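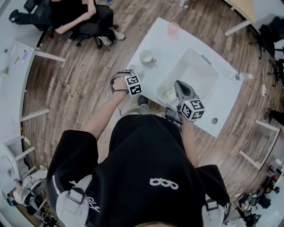

Sorting day at the Plellton tool and household library

The spring sort is finished and the shelves are open again. The library now holds 2,291 items, counting every box of jigsaw puzzles as one item and every set of drill bits as one item. Last year's figure is hard to compare, as we used to count the bits separately.

The biggest change is that small household goods have moved out of cardboard and into plastic bins with lids. Cardboard did not hold up in the back room, where the wall by the downspout gets damp every March. The bins came from Haddadin, the restaurant supply place on Mill Road, at a discount for a bulk order. Each bin has a number on the short side and a list of contents taped inside the lid. If you borrow something out of a bin, please cross it off the list in pencil. Pen makes a mess when the item comes back.

Kitchen items are now along the left wall as you come in. Canning jars, pressure cookers, the two pasta makers and the big stockpots are all there. Garden tools stay where they were. Camping gear has gone upstairs, next to the sewing machines, and the stairs are steep, so ask at the desk if you would like a tent carried down for you.

What we took out

Yara Zein went through the electrical shelf and tested each item. She pulled 62 of them. Most had cracked plugs or frayed cords, and a few were so old that parts could not be found. Those that could be repaired have gone to the fix-it bench. The others went to the county recycling site. Several members have asked about the orange floor polisher. It is at the bench and needs a new switch, which has been ordered.

We also took out duplicates. We had more hand mixers than anyone was borrowing, and far too many fondue sets. These are on the giveaway table by the door until the end of June. Take what you want. Whatever is left on the table after that will go to the thrift store.

What we are short of

Extension ladders are still the most requested item and we have only 3. The wait in May was close to a month. If you have one in the garage that you no longer climb, we would be glad to have it. Aluminum is easier for people to get home on a roof rack, but we will take fiberglass too. Please do not bring wooden ladders. Our insurance does not cover them.

We could also use:

A carpet cleaner in working order
Folding chairs, any color
A post-hole digger
Cake pans in odd shapes (the dinosaur was borrowed in April and has not been seen since)

We have enough sleds, thank you.

Loan periods

Most items still go out for two weeks. Power tools go out for one. Party supplies, meaning the chairs, coffee urns, punch bowls and the canopy, go out for four days, and you can book them up to three months ahead. Majdi Karaki keeps the party book and would like to remind members that the canopy has to come back dry. If it rains on your event, call the desk and we will give you an extra day to hang it up. A canopy that was folded wet last August had to be thrown away, and the new one cost us most of what the plant sale brought in.

Late fees have not changed. They are a quarter a day for hand tools and a dollar a day for anything with a motor.

Renewals

We have moved from the old spreadsheet to a booking program called Zondlow. You can renew online with your card number and the last four digits of your phone number. Some phone numbers did not carry over. If the page says it cannot find you, stop by or leave a message and we will put it in by hand — it takes a minute. Paper cards are still good, and you can still do everything at the desk if you would prefer to.

Summer hours begin in June. The desk will open at 9 a.m. and close at 2 p.m., with the return bin by the side door open at all hours. Please don't put anything with gas in its tank in the return bin.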